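Kutenico opens its kitchen table sessions to families across Yakubu

Free evening get-togethers will help households plan simple breakfasts, packed lunches and suppers 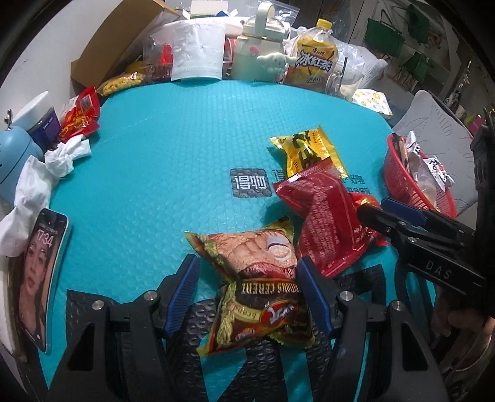 Kutenico, the family food charity based in Yakubu, is delighted to announce that its kitchen table sessions will open to every household in the town from February, after a long and very happy trial at the Purnolon community rooms. The sessions are free, they begin at 6.30pm, and they are meant for anyone who has ever stood in front of an open cupboard at the end of a working day and wondered what on earth to put on a plate. Everyone sits down together, and the talking starts with the sort of thing most of us have at home already: a few bottles, a bit of food from the shelf, a small packet with CEREAL printed across it and grain stalks running up the side. From there the group works out what might make a breakfast, what could go into a lunch bag and what is better saved for the weekend.

The trial brought in 158 households, a good many more than the charity had dared to hope for when it put up its first posters in the library and the post office. Some came once, picked up an idea or two and went home content. Others came back again and again, bringing a sister or a neighbour along with them, and one or two of the regulars now help to welcome newcomers at the door and see that they have a cup of tea in their hands before they sit down.

Quyên Tạ, who founded Kutenico and still leads many of the sessions herself, said: "I grew up in a house where the table was where everything got sorted out, from homework to quarrels to what we were having for tea, and I have always wanted to give other people a little of that feeling. We don't lecture anybody. People know their own families and their own purses far better than we do, and some of the best ideas I have heard all year came from a grandfather who told me on his first evening that he couldn't cook a thing. He makes a lovely bean stew now, and he has very firm opinions about onions!"

Each course runs for nine weeks, and families are welcome to join at any point. The early evenings deal with planning and shopping, including how to write a list that will survive a trip round the shops with small children in tow. The middle weeks are given over to breakfasts and packed lunches, which parents told the charity were the meals that wore them down the most. The last few turn to suppers and leftovers, and the course closes with a shared meal to which everyone brings a dish, however plain.

There is a good deal of time set aside for reading labels, too. This was added halfway through the trial, when several parents asked for help in making sense of the small print on the packets their children like best. The group looks at serving sizes, at where the sugar and salt figures are to be found, and at how to compare two similar foods that come in quite different sizes of pack. No food is called good or bad at a Kutenico session, and nobody is asked to give up their favourite biscuits.

The wider opening has been made possible by a grant from the Tistum Fund, which supports small local projects in Yakubu and the villages nearby. The money will pay for a second session leader, for ingredients and for the hire of rooms at 19 places, among them church halls, two primary schools and the pavilion at the bowls club. The charity has tried to choose rooms close to a bus stop wherever it could, and those without step-free access have been left off the list.

Comfort Fiadzo, who looks after grants at the Tistum Fund, said: "I went along to one of the trial evenings meaning to stay for half an hour and ended up leaving when they were stacking the chairs. There was a young mum sitting beside a man in his eighties, and the two of them were swapping notes on porridge as though they had known each other for years. I had a form with me to fill in, and I'm afraid I forgot all about it until I was on the bus home. We are very proud to be helping more people find their way to a room like that one."

Children are most welcome at the sessions, and there will be a corner with drawing things and a few games for those who would sooner not talk about lunch. Older children often like to join in with the cooking, and Kutenico asks only that under-twelves have a grown-up with them. Anyone with a food allergy is asked to mention it when booking so that the leaders can plan the ingredients with care.

Families who finish the course will be given a copy of the Kutenico recipe book, which was put together by the people who took part in the trial. It has 322 pages, with plenty of room left in the margins for notes, and the recipes are printed very much as they were handed in. Readers will find three rather different ways of making the same lentil soup, as their owners could not be brought to agree. Copies can also be borrowed from Yakubu library.

Kutenico would love to hear from people who might like to lead a session of their own later in the year. No cooking certificates are needed, though leaders will be given training in food hygiene before they begin, and those who are a little shy of speaking to a group can start by sitting alongside Quyên for a few evenings.

Places can be booked at the front desk of the Purnolon community rooms or at Yakubu library, where a full list of rooms and starting times is on display. Booking helps the leaders to buy the right amount of food, but anyone who turns up on the night will be found a chair.

Notes for editors

Kutenico is a family food charity working in Yakubu and the surrounding villages. Quyên Tạ and Comfort Fiadzo are both available for interview, and reporters are welcome to sit in on a session if they let the charity know beforehand. Requests should be left with the Kutenico office at the Purnolon community rooms, which is open in the mornings until noon.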